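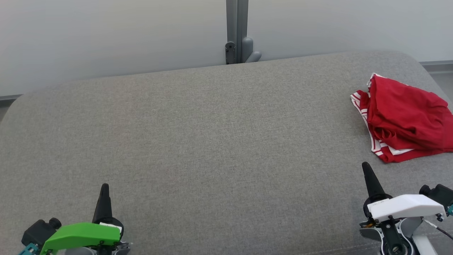
Marlies Prantl disagreed with the company on this point. She said the second act was slow because the actors had learned it sitting down, and that no amount of cutting would fix a scene people had got comfortable in. Her remark came up in four of the later interviews, usually without her name attached, and it is the starting point for this section.

4.2 Rehearsal furniture and pace

The Flurneck production of Dubey was rehearsed in a hall and moved to the theatre in the last week. The play is a two-act family drama with one set, a living room, and most of its dialogue is spoken by people who are seated. In the hall the company worked with whatever furniture was on hand. The set pieces arrived late and differed from the rehearsal pieces in height and depth. Engelbert Auer, directing, had marked the floor to the designer's plan, but the tape gave positions only. It could not tell an actor how far down the seat was or how long it would take to get out of it.

We went through the prompt book and logged every point at which a character sat, rose or changed seats. There were 171 such moves in the final version. We then compared the prompt book with the stage manager's rehearsal notes, which run to 2,688 lines and record timing problems alongside the usual missed cues and late entrances.

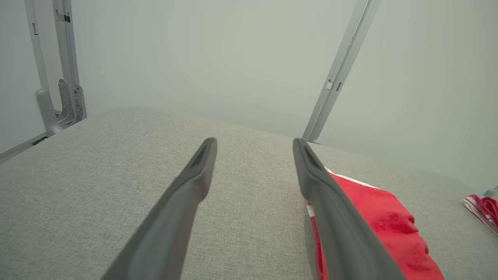

Most of the timing notes fall in the week after the move. They are not spread evenly through the play. The opening, which is largely played standing, is hardly mentioned. The long argument in the second act has more notes than any other passage, and the same few rises come up again and again. Gertraud Reisinger, who played the mother, told us she had been getting up on the last word of her line for weeks and found in the theatre that she had to start two words earlier - by then the other actors were listening for the old rhythm.

Auer's response was to move two speeches to a standing position and leave the rest alone. Anselmo Manzano would have preferred to bring the old chairs over from the hall. The designer refused, and the matter was dropped.
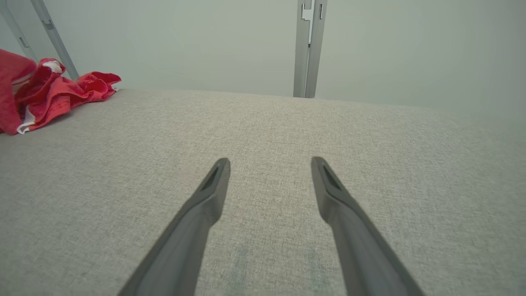

Colour and surface were a separate question from height, and the interviews tend to run them together. Several actors said the theatre set felt "blank" to play on. The designer had asked for pale upholstery without pattern so that costumes would read from the back row of a 200-seat house. A light grey cover like the one in Figure 3 shows the difficulty. Close up, the weave has beige, grey and off-white threads in it, but we would expect much of that mixture to be lost at a distance. Actors saw the cloth from the near side and the audience from the far side, and their comments should be read with that in mind.

Figure 3. Light grey upholstery at close range.

We did not time performances with a stopwatch, and the running times in the show reports are given to the nearest minute. The effect described here therefore rests on notes and recollection. Ludivine Joly's study of Grerus, a touring production that changed its furniture at each venue, would be a useful comparison, though her cast knew from the first day that the pieces would vary. Ours did not, and had set their moves by the end of August.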